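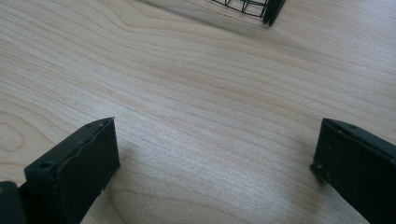 4 min read

Stikadano Bill Tracker, Office Edition

$173 per year, single office license. Updated February 2022.

We carry three bill trackers in the Nanus catalog and we don't love any of them. Stikadano is the one we dislike least, and we would sooner tell you why on this page than hear it from you when you ask for your money back.

The maker says Stikadano "puts you in the room where laws are made." It doesn't. It reads the public pages where Congress and the state legislatures post their bills, compares them with what was there the last time it looked, and sends you an email if something changed. You could do the same thing yourself with a list of bookmarks and a lot of patience. Plenty of people do, and if you follow two or three bills a year you should probably go on doing it and skip this purchase.

Where it starts to earn its price is in an office that has to follow a whole subject. Say your group cares about jobless benefits. In one session that can mean bills in several committees, a rider stuck on a spending package, and an agency rule that never gets a vote. Stikadano lets you set up a watch on words as well as bill numbers, so the rider has a fair chance of showing up. A fair chance is as far as we'll go. The word search misses things when the drafters refer to a section of existing law by number and never name the subject, and drafters do this all the time. Add the section numbers to your watch list by hand.

What the license covers

Federal bills, both chambers, with amendments once they are posted
Legislatures in six states of your choice (you can swap one out every August)
Up to eight watch lists
Log-ins for four people
Committee calendars, where the committee publishes one
Export to a plain spreadsheet

What it doesn't cover

City councils, county boards, school boards and ballot measures are all outside it. Executive orders are listed in the sales sheet as "supported," and we think that word is doing too much work. You get the title and a link, often a day after the newspapers have had it. If an order changes something you administer, read the order and call the agency. No alert service can tell you whether a president or a governor had the power to sign it, and this one doesn't try.

About the "passage score"

Every bill gets a score from the Plenier module, which claims to predict whether it will become law. We asked how the score is worked out and got back a page of praise for the score. Most bills die in committee, so a tool that says "unlikely" to nearly everything will look very smart at the end of the year. Please don't show this number to a board or a client as if it meant something. You can turn it off under Settings, Display, and we suggest you do that on the first day.

The same goes for the "member influence" chart. It appears to count co-sponsors. Anyone who has watched a bill with a long list of co-sponsors go nowhere knows how much that is worth.

Speed

The maker promises alerts "in real time." Alerts can't be faster than the clerk who posts the text, and late in a session the clerk may be well behind the floor. If a vote is close and it matters to you, watch the chamber's own video feed and keep somebody near a phone.

Compared with the Javier Desk

The Javier Desk costs more and has a nicer calendar. Its summaries are written by people, and some of them lean. We noticed it mostly in tax bills, where a cut is "relief" and the end of a cut is a "hike." Stikadano simply shows the official summary, dull as it is, and we count that in its favor.

Before you order

The license renews on its own unless you cancel in writing. Phone support is slow and the help pages are thin. Refunds are given only if none of your log-ins has been used, so ask us your questions first. We can send a sample alert on a bill you name, and you can judge from that whether it tells you anything you didn't already know.

Shares: 8 | Comments: 6

Contact Nanus | © Nanus, all rights reserved | Back to top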